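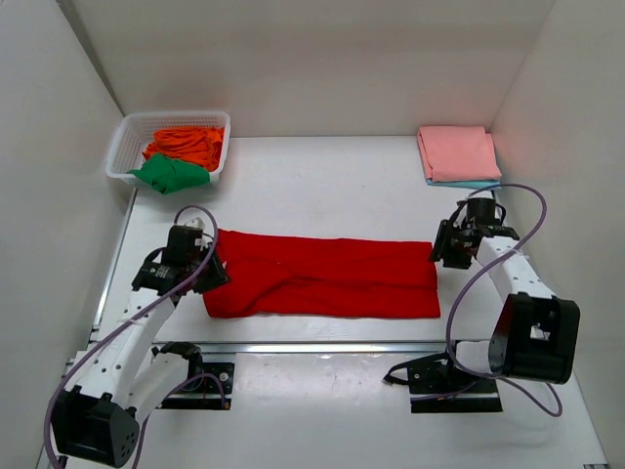 Red cloth, long and folded.

Flosa Flat-Weave Cotton Cloth by the Yard

Sold by: Steyn Textiles
Maker: Flosa
Item group: Plain cottons, medium weight
Width: 60 inches
Sold in: Full yards, 3 yard minimum
Full bolt: 60 yards
Availability: In stock, most colors

Flosa is a plain cotton cloth for table covers, curtains, cushion backs, aprons, bags and general sewing. It has the same look on both sides, so there is no right or wrong side to keep track of when cutting. The weave is close enough to hem without fraying badly and open enough to go through a home sewing machine with a regular needle.

We have carried Flosa for 5 years. The cloth was changed once in that time, when the mill moved from a 54 inch loom to a 60 inch loom. If you are matching cloth you bought in the narrower width, order a swatch first. The shades are close but were dyed on different equipment.

Colors

Red, brick, mustard, moss, navy, slate, natural, white and black. Natural is undyed and will show small flecks from the cotton plant. White is bleached and has no flecks. Moss is out of stock until August.

All yardage in one order is cut from a single dye lot unless the order is longer than one bolt. If your order needs two lots we will write to you before cutting.

Washing and shrinkage

Wash before cutting. Flosa is not preshrunk. Expect it to lose up to 5 percent in length and up to 3 percent in width in the first warm wash, and very little after that. Add the extra to your order if the finished size matters.

Wash red, brick and navy alone the first two times. Use cold water and a small amount of detergent. A cup of vinegar in the water does not set modern dyes, and we don't recommend it. Tumble dry on low or hang dry. Iron on the cotton setting while the cloth is still slightly damp.

Do not use chlorine bleach on any color except white.

How much to order

Table covers: measure the table, add the drop on both ends, then add 2 inches per hem and the shrinkage allowance. A 6 foot folding table with an 8 inch drop takes 3 yards. A floor-length cover for the same table takes more than one width and has to be seamed.

Curtains: for a gathered curtain, use twice the width of the window. For flat panels, one and a half times is enough.

Cushion backs: one yard gives six backs at 18 inches square, before shrinkage.

Bolts and cut lengths

Cut lengths are folded and shipped flat in a paper mailer or a box, depending on size. There will be fold lines. They come out with steam. If you need cloth without folds, choose "rolled" at checkout. Rolled lengths ship on a cardboard tube and cost more to send.

Full bolts come on the mill's own tube with a plastic sleeve. We do not open or inspect full bolts before they go out. The mill allows up to three flaws per bolt, each marked with a colored thread at the selvage, and adds a quarter yard for each one.

Thread and trim to match

Brevomov all-purpose thread is dyed to go with the Flosa colors and comes on a 288 yard spool. One spool is enough for a pair of lined curtains or several aprons. The brick thread is a little darker than the cloth, and some customers prefer the red.

Kirnero bias tape, half inch double fold, is stocked in red, navy, natural and black. It is sold in 3 yard packs.

Swatches

Swatches are 3 inches square and cut with a pinked edge. Up to 5 are free with any order. Swatches ordered on their own are charged at the cost of postage. Screens vary, and we can't take back cut cloth because the color was different from what you saw here.

Returns

Cut yardage can't be returned unless it is flawed or we sent the wrong item. Full bolts can be returned within 60 days if the sleeve has not been opened. Thread and tape can be returned unopened. Please check your cloth before washing or cutting it. We can't replace cloth that has been washed or cut.

Questions we get

Is it suitable for outdoor use? No. The dyes will fade in direct sun and the cloth is not treated against mildew.

Is it flame retardant? No. If your hall or venue asks for a certificate, look at our stage and event fabrics.

Can it be used for quilts? Yes, for backing. It is heavier than quilting cotton and makes bulky seams in small pieces.

Do you hem? We hem straight edges on table covers only. Allow 5 extra working days.

Page last updated 12 May 2020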